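FOR IMMEDIATE RELEASE
March

Utville Tenants' Union Questions Stikix Claims on "Smart" Heat Billing

Group says 17 buildings should not be signed up on the strength of a sales brochure

UTVILLE — The Utville Tenants' Union today asked the owners of 17 apartment buildings in the Pacheco district to hold off on a new heat billing plan until the company behind it, Stikix, releases the numbers it says support its savings claims.

Under the plan, clip-on meters would be fitted to every radiator, and each household would be billed for its own share of the building's heat. At present, heat is included in the rent in all of the buildings. Stikix has told owners that tenants who pay for their own heat use less of it and that "most households come out ahead." The union has asked three times in writing what "most" means. It has received two brochures and an invitation to a webinar.

"If the savings are as good as they say, it should take five minutes to send us a spreadsheet," said Hugo Marín, who chairs the union's housing costs group. "We have been waiting since before Thanksgiving. I would love to be wrong about this. Show me the bills and I'll say so."

The union's main concern is that the meters do not measure heat in any direct way. They take a reading at the surface of the radiator, and a formula turns that reading into a share of the building's total. Two neighbors with the same thermostat setting can end up with very different shares, depending on the size of the radiator, where it sits and whether someone has pushed a couch against it. Tenants in corner apartments and on top floors generally need more heat to reach the same temperature. Stikix says its formula corrects for this. It has declined to share the formula, calling it proprietary.

Then there is the monthly service fee. The draft agreement shown to tenants leaves the amount blank. A tenant who turns every radiator off for the summer would still pay it, and the draft lets Stikix raise it once a year with a notice posted in the lobby.

The company points to Wurumden, a complex on the north side of Utville where its meters were installed before last winter, as proof that the system works. The union has read the two-page summary of the Wurumden results and does not find it convincing. The summary compares one winter with the one before it and makes no adjustment for the weather. It also leaves out that the complex had its boiler replaced in the same period, a fact the union learned from the city's permit records. A new boiler may well explain part of the drop in fuel use, or all of it. The summary offers no way to tell.

"They changed the boiler and the billing at the same time and gave the billing the credit," Marín said. "I'm not an engineer, but I can spot that one."

The union does not object to saving fuel. Many of the buildings in Pacheco have heating systems that have not been balanced in decades, and tenants on lower floors routinely open windows in January to cool off while the people upstairs wear coats indoors. Balancing the pipes, fixing stuck valves and insulating the basement lines would help everyone in a building — and would be paid for by the owner, who is responsible for the equipment. The union suspects this has something to do with why a billing change is being offered first.

The union is asking owners to do the following before any agreement is signed:

Release the full Wurumden data, month by month, with outdoor temperatures and the date the new boiler went into service.

Put the service fee in writing, with a limit on increases.

Lower rents by the present cost of heat in any building where tenants begin paying for it separately. The draft agreement says rents "may be reviewed." The union would like to see "will be reduced."

Give each household one full winter of sample bills, with nothing due, before real billing begins.

Stikix has said it will hold an information session for tenants on Tuesday evening at 7 p.m. The union will attend and has submitted its questions in advance. It encourages tenants to bring their lease and not to sign anything at the door, including the sign-in sheet if it has small print on the back.

Tenants in the affected buildings who have already received a consent form can ask the union to go over it with them at no charge. Membership is not required.

###
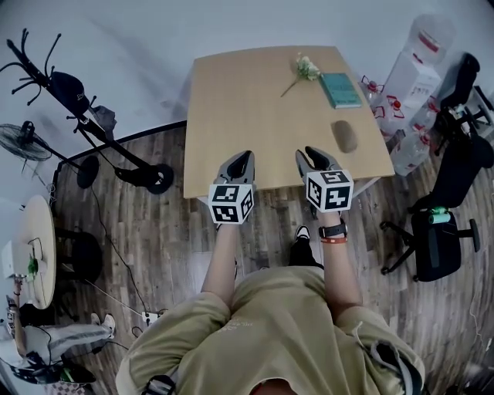

A book and a sprig of pale flowers on a light wooden table.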